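Teaching a Gripper to Open Small Drawers

The group at Burnis has spent most of the winter on one chore: pulling open a small plastic drawer and pushing it shut again. The project is called Murkidetti, and its lead spoke to us on a Tuesday, between recording sessions.

"We wanted a task that looks easy and isn't," the lead said. "A clear drawer is hard for a camera. Most of what it sees is glare and whatever sits behind the plastic."

The yellow organizer has clear drawers and stands on a white tabletop. 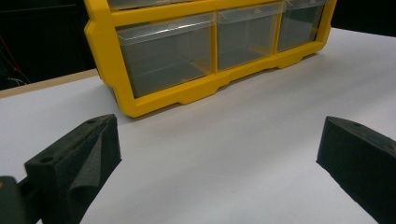
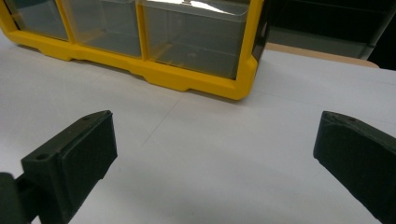

Kárason, reading an early draft of the paper, asked whether a policy trained on a single organizer had learned anything about drawers in general. The lead took the question seriously. "Fair point. We can't claim that yet. What we can say is that it copes when the organizer is turned or moved, and that was the first thing we needed to know."

The training set holds 1875 demonstrations, all done by people holding the gripper in one hand. The team trained 3 versions of the policy on it. The first saw only the wrist camera. The second also got the width of the opening between the fingers, and the third got a short history of past images as well.

Each version was then given 50 tries on the robot arm. The third opened the right drawer 43 times. "The misses were nearly all the same miss," the lead said. "The finger comes in a little high and slides over the lip. Then it closes on air and pulls back as if it had the drawer."

The fix under test is simple: more demonstrations in which the person misses on purpose and goes back for a second try. Early runs look better, though the lead would not give a number before the full set is done.

Wolex, which makes the arm, has asked for the data. The group plans to release it in June – all of it, including the recordings that went wrong. "People throw those out," the lead said. "I'd like to have had somebody else's when we started."

The next round of recording uses drawers with things inside them, beginning with screws.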